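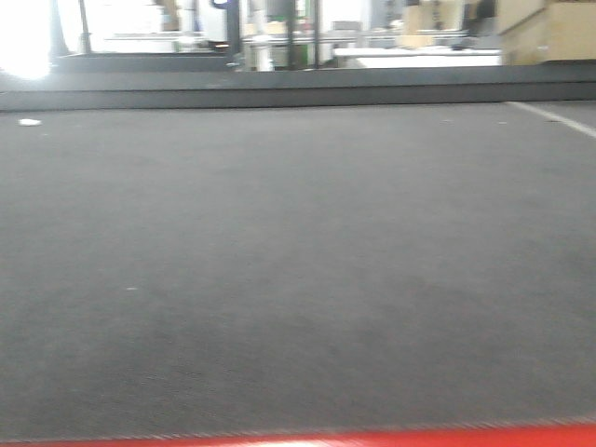
Debris and Surface Wear on a Low-Pile Carpeted Floor

Project report
Authors: Rocío Garrido, Bogdan Sobczak
Supervisor: Liesl Hämmerli
Submitted August 25, 2026

1. Purpose

The carpeted area in the Pastelora workspace is bounded at its far end by a raised ledge, with tables beyond it. The project had two aims: to record how small debris collects on the carpet between cleans, and to find out whether the paler patches in the surface are soiling or a change in the lie of the pile. A cleaning routine was then to be proposed for the building manager, Teodoro Montes.

2. Description of the floor

The carpet is dark grey with a fine, low pile and no pattern. Light-coloured debris is easy to see against it. Dark grit is not, and has to be found by touch or with a lamp held close to the floor. The tone varies slightly from place to place. A thin white line runs diagonally near the back of the area. It was left as it was and excluded from all sampling, as its edges hold dust and would have raised the readings.

The ledge is also dark grey, with the lower face darker than the top. It crosses the full width of the area, so a vacuum head pushed towards it stops short. The strip of carpet along its foot was treated as a separate zone in this report.

3. Method

Squares measuring 400 mm on each side were marked out with removable string. They were placed in three zones: open floor, side margin and ledge foot. Each square was sampled in the same order every time.

Loose pieces large enough to pick up were removed with tweezers and bagged. The square was then vacuumed for 40 seconds with a Priltow upright cleaner fitted with a fresh paper filter. The filter was weighed before and after. Samples were taken over 29 working days, with no other cleaning of the marked squares during that time. The rest of the floor was cleaned as usual.

To test the paler patches, half of each patch was brushed against the lie of the pile with a stiff Pundby hand brush. The other half was wiped with a white cloth dampened with plain water. Patch and cloth were both checked under the same lamp after 4 hours.

Jaime Barreto carried out the weighing without being told which zone a filter came from.

4. Results

4.1 Loose pieces

Most of the bagged material was paper and tape offcuts. Very little of it came from the open floor. Pieces dropped there appear to be kicked or dragged until they meet an edge, and the ledge foot held the most in every round of sampling. Thread and hair were found mainly in the side margin.

4.2 Fine dust

Filter weights followed the same pattern, with the ledge foot highest and the open floor lowest. The difference between open floor and side margin was small, and in several rounds fell within the error of the scale. No firm claim is made about those two zones.

4.3 Paler patches

Brushing changed the tone of nearly every patch tested. The damp cloth came away clean in most cases. The patches are therefore put down mainly to the direction of the pile. Two patches did not respond to brushing and left a faint grey mark on the cloth. These were recorded as soiling, source unknown.

5. Sources of error

The string markers lifted on several occasions and had to be reset, so the squares did not cover exactly the same carpet each time. Foot traffic was not measured. The room is brightly lit from beyond the ledge, and tone judgements made while facing the light differed from those made with it behind the observer. From the second week onwards all judgements were made from the ledge side, facing away from the light. Earlier ones were discarded.

6. Proposed routine

Pick up visible scraps at the end of each working session, starting at the ledge.
Vacuum the ledge foot with a narrow nozzle before the open floor.
Finish with passes in a single direction, parallel to the ledge.
Use a damp cloth only on patches that do not change when brushed.
Do not scrub across the white line.

7. Further work

The routine will be tried during September. Garrido will repeat the filter weighing in the same squares, using the Nasution bench scale in place of the present one, which drifted when the door was open. Sobczak will keep a simple tally of people crossing the floor, so that debris can be set against traffic. The two soiled patches have been marked on the floor plan held by Montes and will be checked again before any cleaning product is used on them.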